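Zovon - Servicio de Asistencia a Proyectos de Datos
Registro de incidencia
Proyecto: Hendora, manipulación de prendas en entorno doméstico
Asunto: Episodios rechazados en la validación de trayectoria, tarea "plegar chaqueta sobre cama"
Prioridad: Media
Solicitante: Grigoris Karras, coordinación de captura
Asignado a: Úna Dunne, control de calidad de demostraciones
Estado: Resuelta, con seguimiento abierto

Descripción inicial (G. Karras)

Se comunica que, de los 12 episodios entregados por el equipo de captura en el lote del martes, el validador automático ha rechazado 7 con el código "trayectoria discontinua". Los 5 restantes han sido aceptados sin observaciones. Todos corresponden a la misma tarea y se registraron en el mismo domicilio, con pinza manual y cámara solidaria a la herramienta. Los operadores no notificaron incidencias durante la sesión. Se solicita determinar si los episodios rechazados son recuperables o si procede repetir la captura, dado que el lote forma parte del conjunto de entrenamiento comprometido para julio.

Primera respuesta (Ú. Dunne)

Se acusa recibo. Antes de proceder al análisis, se ruega confirmar los extremos siguientes:

Versión del programa de registro instalada en la herramienta.
Si se efectuó la calibración de apertura de la pinza al comienzo de la sesión.
Si se realizó el barrido de la habitación previo a la primera demostración.
Si hubo cambio de operador dentro del lote.

Respuesta del solicitante

La versión instalada es la distribuida por Zulberg en la última actualización. La calibración de apertura consta en el parte de sesión. El barrido de la habitación se hizo una sola vez, con la cama sin prendas. Intervinieron 2 operadores, con relevo a mitad de la sesión. Se adjunta el parte completo y se autoriza el acceso a los episodios en el repositorio Purba.

Análisis (Ú. Dunne)

Se han revisado los episodios rechazados uno por uno, contrastando el vídeo con la trayectoria estimada y con la señal de apertura. La señal de apertura es continua en todos ellos, por lo que se descarta un fallo del sensor de la pinza. Tampoco se aprecian fotogramas perdidos ni desajustes en las marcas de tiempo.

La discontinuidad aparece en la estimación de la posición de la herramienta. En cada uno de los casos, el salto coincide con un giro rápido de muñeca durante la aproximación a la prenda. El desenfoque de movimiento reduce los puntos de referencia disponibles y el sistema de localización pierde el seguimiento durante un intervalo breve; al recuperarlo, asigna a la herramienta una posición desplazada respecto de la anterior.
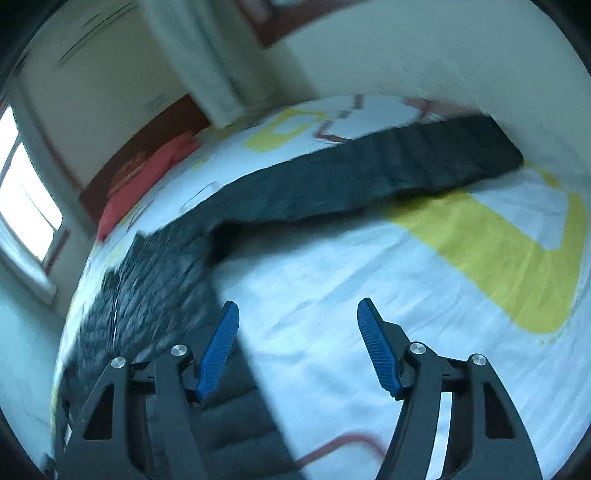
Consulta: ¿Puede corregirse el salto interpolando la trayectoria entre el último punto válido y el primero tras la recuperación?
Respuesta: La interpolación se admite únicamente cuando el intervalo perdido es breve y la posición recuperada concuerda con el mapa de la habitación; si existe desplazamiento, debe relocalizarse el episodio completo antes de interpolar.

Se deja constancia de que una trayectoria suavizada sobre una posición errónea supera el validador, pero enseña al modelo un movimiento que el operador no ejecutó. Por este motivo, el procedimiento de Hendora no permite aplicar el suavizado como medida única.

Se ha observado asimismo que los episodios rechazados pertenecen en su totalidad al segundo operador. Sus demostraciones son correctas en cuanto a la ejecución de la tarea, si bien la aproximación a la prenda se efectúa a una velocidad superior a la recomendada en la guía de captura.

Actuaciones realizadas

Se ha generado de nuevo el mapa de la habitación a partir del barrido inicial, añadiendo tramos nítidos de los episodios aceptados. El barrido original resultaba escaso en la zona próxima a la cama.

Se han relocalizado los 7 episodios contra el mapa ampliado. En 5 de ellos la trayectoria queda continua, con un intervalo perdido inferior al límite de interpolación. Tras el tratamiento, han superado la validación y se han reincorporado al lote con la etiqueta "relocalizado".

En los 2 restantes el seguimiento se pierde además durante el cierre de la pinza, fase en la que no se admite interpolación. Se han retirado del conjunto de entrenamiento y se conservan en Purba como material de diagnóstico.

Comentario del solicitante

Se toma nota. Se pregunta si los episodios retirados podrían aprovecharse para el entrenamiento exclusivamente visual, sin la señal de acción. Se pregunta también si es necesario volver al mismo domicilio para reponerlos.

Comentario de control de calidad

El uso exclusivamente visual es posible, siempre que el episodio se registre en una partición separada y se suprima el campo de acción. La solicitud debe tramitarse por el formulario ordinario y no a través de esta incidencia.

En cuanto a la reposición, puede realizarse en cualquier domicilio dado de alta en el proyecto. Se requerirá en tal caso un barrido propio, pues los mapas no son transferibles entre habitaciones.

Medidas acordadas

El barrido previo se repetirá con la prenda ya colocada e incluirá una pasada lenta a la altura de trabajo. Los operadores ejecutarán el primer episodio de cada sesión como prueba y esperarán el resultado del validador antes de continuar. Tras cada relevo se hará una nueva prueba. La coordinación de captura remitirá al segundo operador el apartado de la guía relativo a la velocidad de aproximación.

Control de calidad solicitará a Zulberg que el programa de registro emita un aviso sonoro cuando se pierda el seguimiento, de modo que el episodio pueda repetirse en el acto.

Cierre

Incidencia resuelta con conformidad del solicitante. Queda abierto el seguimiento de la petición a Zulberg y la reposición de los episodios retirados, a cargo de G. Karras.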